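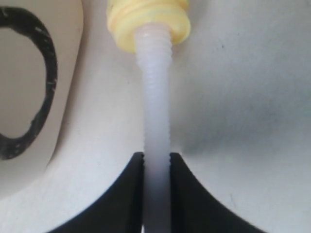
20 December 2023

Patch day for Hovex. The download was small and the notes were long, which is the usual sign that they have been editing tables. Started a fresh campaign as the Yimer clans on the second hardest setting, same map seed as the July run, so that the numbers can be compared.

First finding: upkeep no longer scales with army size in a straight line. It climbs in steps. Up to the twelfth unit the cost per turn is as before. From the thirteenth the whole stack pays the higher rate, including the units already in it. The notes call this "smoothing". Two armies of ten are now cheaper than one army of twenty by a margin large enough to pay for a second general, so that is what I will be running until it gets patched again.

Second finding: the river crossings. In the old version a unit in the ford lost a fixed share of its melee defence. Now the loss depends on armour. Light spears hardly notice it. Heavy foot are useless until both feet are on the bank. I tested this at the same ford, loading the same save, with Elsie Baxter's spreadsheet open on the other screen. Her column for armour weight had been marked "no effect" for a year and will need redoing. I have sent her the readings.

Income at the end of turn 40 was 2,471 gold. In the July run it was higher at the same turn, but I had taken the salt port early and this time I left it alone. I don't think the two are far apart once the port is removed from the sum.

Afshin Abbasi joined for the evening session and took the Kilbridge side. We agreed on no early war and no trading of generals. He played the opening correctly, walls first, then the granary, then the long road south. The road is overpriced at its new cost but the movement bonus stacks with the one from the mason's guild, and by the time I had scouts over the hills his supply line was complete. I had put my own money into horse archers, who are still very good in open country and still fall to pieces in woodland.

Lost the battle at the mill. Notes, so that I don't do it again:

Deployed with the sun option on and forgot that it now affects missile accuracy.
Archers on the left had no line of fire past the orchard.
Reserve cavalry was on guard mode and stayed there.
Charged uphill. 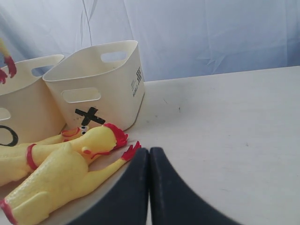

Two bins on the table, with the rubber chickens in front.

Replayed the mill battle offline with the same armies. With guard mode off and the archers moved to the lane it is a narrow win. With the sun option off as well it is a comfortable one. So the patch accounts for part of the loss and my deployment for the rest.

The Filleneck mod does not load under the new version. It gets as far as the faction screen and stops there with a blank banner where the marsh lords should be. Imani Rweyemamu posted on the forum that the faction file now expects an extra field for the starting culture, and that leaving it empty is what stops the load. I added the field by hand and copied the value from the Kilbridge entry. It loads, but the marsh lords now speak with Kilbridge voices and get the Kilbridge granary, so it is only a stopgap. Leonora Catacutan maintains the mod and says a proper version is coming after the holiday. I have kept the edited file in a separate folder so as not to overwrite hers.

Autosave is still set to every turn by default. With a large map the write takes long enough to be annoying. Changed it to every 3 turns and turned off the preview picture. The end-turn wait is better for it, though the barbarian phase is still slow and there is nothing in the settings that touches that.

Diplomacy has been changed and the notes do not mention it. Neutral factions now remember a broken treaty even if it was broken with someone else. I cancelled a grain deal with the hill towns and the coast league dropped two points towards me on the same turn. Reloaded and tried it with a different deal. Same result. I would like to know how long the penalty lasts.

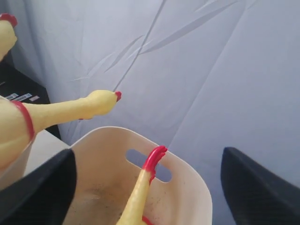 It had not moved after ten turns, at any rate, and a gift of 1,000 gold bought back only one of the points. At that price it is cheaper to honour the grain deal until it expires, even at a loss. Angelica Fajardo thinks the penalty is tied to the ruler and clears on succession. My ruler is 31 and in excellent health. I could put him in the front line of the next battle, but he carries the upkeep trait and I need that more than I need the coast league.

Siege towers: no change that I could measure. They still catch on the corner of the second gatehouse.

Left the campaign at turn 58, winter, with both armies in quarters and the northern pass closed. Afshin has the better economy and I have the better horse. Next session I want to check whether the snow penalty is applied before or after the road bonus. If it is after, his supply line is worth less than he thinks and I should move on the granary as soon as the pass opens. Save is named yimer_b, with the test saves in the folder under it.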